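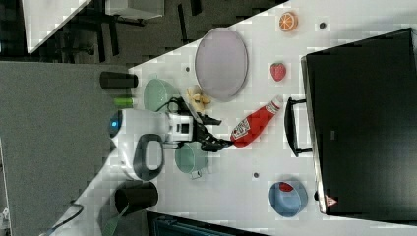 Play Kitchen Working Group: Minutes, December

Present: Vernon Bergeron (chair), Timo Teuber (minutes)
Apologies: Drernness site
Start: 2:10 p.m.

1. Minutes of the previous meeting

Accepted with one correction. The Vimau order was for 528 pieces.

2. Tabletop set

TT reported on the play food and dishes. The set includes a large lavender plate, a light blue bowl, a green mug, a pale green colander, a toy banana with the peel open, an orange slice and a strawberry. VB asked that the catalog use the same color names as the labels on the storage bins. "Lavender" stays. "Sage" and "mint" are both dropped in favor of "green."

The ketchup bottle is to be listed under pantry items. VB noted that the old sheet had it under drinks.

Action: TT to correct the sheet and send it to Cukton.

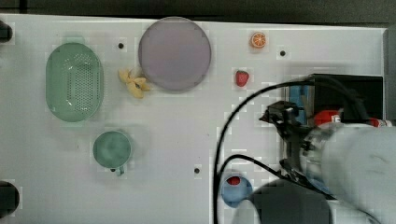 3. Layout on the white table

Two layouts were discussed. VB prefers the plate toward the back with the fruit beside it and the colander at the left end. TT would like the colander and mug stored as a pair, as the two are close in color and get sorted together anyway. Agreed: colander and mug as a pair on the left, plate at the back, bowl toward the front. A red fruit may stay in the bowl.

The small black holes in the tabletop are to be left uncovered. Flat items may be placed near them.

4. Cleaning and labels

Plates, bowls and mugs: damp cloth, mild soap. Plush food: surface wipe only, no soaking. TT asked whether stickers on play food should be removed before cleaning.

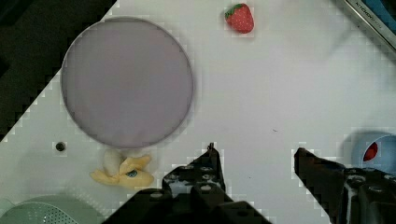
VB's view was that a sticker on the banana peel does no harm and can stay until it lifts by itself. Agreed. Loose stickers go in the trash and are not to be glued back.

5. Budget

Remaining for the year: 4,000. The Đorđević quote for spare bowls and cups covers 19 sets. Held over until the sheet under item 2 is corrected.

6. Other business

VB asked for 2 more bins with lids. No objection.

Closed: 2:55 p.m.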